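2025년 1월 24일 작업 노트

시뮬레이션 쪽 예시 수집, 선반 통 과제

드디어 오늘 원격 조작 세팅이 손에 붙었다! 어제까지는 컨트롤러를 조금만 돌려도 손목 축이 홱 넘어가서 에피소드 하나 끝내기도 버거웠는데, Pierina가 회전 스케일을 따로 빼 준 다음부터는 완전히 다른 물건이 됐다. 위치 스케일은 그대로 두고 회전만 낮췄다. 이렇게 간단한 걸 왜 지난주에 안 해 봤나 싶다.

오늘 모은 것: 성공 70개, 실패 19개. 실패도 지우지 않고 전부 남겨 뒀다. Thomas가 나중에 실패 구간만 잘라서 복구 동작 학습에 써 보고 싶다고 했고, 나도 그쪽이 꽤 기대된다. 폴더 이름은 Petwood 규칙 그대로 따랐고 실패분은 뒤에 _f를 붙였다. 혹시 다른 접미사가 붙은 파일이 보이면 내가 오전에 잘못 저장한 것이니 알려 주세요.

과제 설명(나중에 합류할 사람용)
두 단으로 나뉜 회색 통의 앞쪽 열린 면으로 그리퍼가 들어가서, 위 선반이나 아래 바닥에 놓인 목표물을 꺼내 흰 바닥면의 지정 영역에 내려놓는다. 목표물 종류와 초기 자세는 에피소드마다 무작위. 지시문은 "위 칸에서 꺼내", "아래 칸에서 꺼내" 두 계열이고, 표현은 Parisi 문장 목록에서 뽑는다. 문장 목록에 아직 어색한 번역투가 많다. "상부 구획으로부터 물체를 회수하라" 같은 건 아무도 저렇게 말하지 않을 것 같아서 내가 손으로 고치는 중이다.

오전 메모
- 처음 몇 개는 전부 너무 느렸다. 조심하느라 접근 구간이 길어졌는데, 이런 데이터로 학습시키면 정책도 똑같이 머뭇거린다. 접근은 시원하게, 마지막 한 뼘만 천천히. 이렇게 바꾸니 궤적 그래프가 훨씬 예쁘다.
- 아래 칸은 손목을 눕혀야 하는데 눕히는 시점이 사람마다 다르다. 나는 들어가기 전에 미리 눕히고 Pierina는 들어가면서 눕힌다. 처음엔 통일하자고 했다가 그냥 두 방식 다 두기로 했다. 메타데이터에 조작자 이름이 남으니까 나중에 나눠서 비교하면 된다. 이 비교 정말 해 보고 싶다.
- 그리퍼를 닫고 나서 바로 들어 올리지 말 것. 접촉력이 안정되기 전에 들면 얇은 물체가 돌아간다. 잠깐 기다렸다가 올리면 대부분 괜찮다.
- 리셋 버튼을 누를 때 컨트롤러를 놓고 있어야 한다. 잡은 채로 리셋하면 첫 프레임에 팔이 튄다. 오늘 실패 중 꽤 여러 개가 이거였다. 물체 탓이 아니다.

점심 이후
Clillulwood 장면 묶음으로 넘어갔다. 나무 가구가 배경에 들어가는 버전인데 조명이 훨씬 부드럽고 그림자가 그럴듯해서 조작하는 재미가 있다. 오전 장면은 배경이 밋밋해서 거리감 잡기가 어려웠는데, 배경에 기준으로 삼을 것이 생기니까 깊이 실수가 눈에 띄게 줄었다. 사람이 조작하기 편한 장면과 학습에 좋은 장면이 같은지는 모르겠지만, 일단 조작자 피로가 덜한 건 확실하다.

대신 충돌 형상에서 한참 헤맸다. 통에 구멍이 촘촘히 뚫려 있는데, 렌더링 메시에는 구멍이 있고 충돌 메시는 그냥 판이다. 그래서 눈으로 보면 얇은 물체 끝이 구멍에 걸릴 것 같은데 실제로는 미끄러진다. Thomas 의견은 "구멍을 충돌 메시에 넣으면 계산이 너무 느려지니 마찰 계수로 흉내만 내자". 나도 동의. 바닥판 마찰을 한 단계 올려서 다시 돌려 보니 물체가 제자리에 얌전히 있는다. 위 선반도 같은 값으로 맞췄다.

손목 카메라 시점에서도 점검했다. 통에 가까이 붙으면 화면이 회색으로 꽉 차서 특징점이 거의 없어지는데, 이 구간에서 정책이 무엇을 보고 움직일지 궁금하다. 구멍 무늬가 단서가 되어 줄 것 같다. 그렇다면 무늬가 없는 안쪽 벽만 보이는 자세가 제일 위험하다는 얘기고, 그런 자세를 일부러 섞어서 모아 둘 필요가 있다.
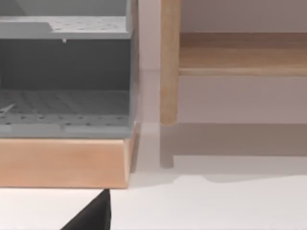

그래서 내일은 시작 자세 분포부터 넓히려고 한다. 지금은 그리퍼가 거의 항상 통 정면에서 출발하는데, 오른쪽으로 치우친 시작, 낮은 시작을 넣고 싶다. 낮은 시작은 받침 나무 블록에 손가락이 닿을 수 있으니 블록 앞면에서 여유를 둔 위치로 샘플링 범위를 잡을 것. Pierina가 범위 설정 파일 초안을 이미 써 놨다(빠르다!).

흰색 가는 막대류는 따로 신경 써야 한다. 흰 바닥면에 내려놓으면 대비가 너무 약해서 조작하는 나도 놓친다. 색을 바꾸면 쉬워지겠지만 실제 환경에도 이런 조합은 있을 테니 그대로 두고 비율만 조절하자는 쪽으로 얘기가 됐다.

Prokier 변환기로 돌려 본 결과도 적어 둔다. 에피소드 길이 필터는 잘 먹고, 타임스탬프 정렬도 문제없음. 다만 그리퍼 개폐 값이 뒤집혀서 들어간다. 열림이 0으로 찍힌다. 9월에 모은 묶음은 반대라서 그냥 합치면 큰일 난다. 합치기 전에 반드시 부호 확인. 변환 스크립트 맨 위에 주석으로도 크게 써 놨다.

할 일
- 시작 자세 범위 파일 검토(나, Pierina)
- 개폐 값 수정 후 오늘 분량 전체 재변환(Thomas)
- 지시문 목록 번역투 고치기, "아래 칸" 계열부터(나)
- 실패분에 원인 태그 달기: 리셋 튐 / 미끄러짐 / 깊이 실수 / 기타
- 작은 모델로 밤새 한 번 돌려 보기. 데이터가 적은 건 알지만 궁금해서 못 참겠다

마지막 항목은 방금 걸어 놓고 나왔다. 손실 곡선은 내일 아침에 여기 밑에 이어서 적겠음.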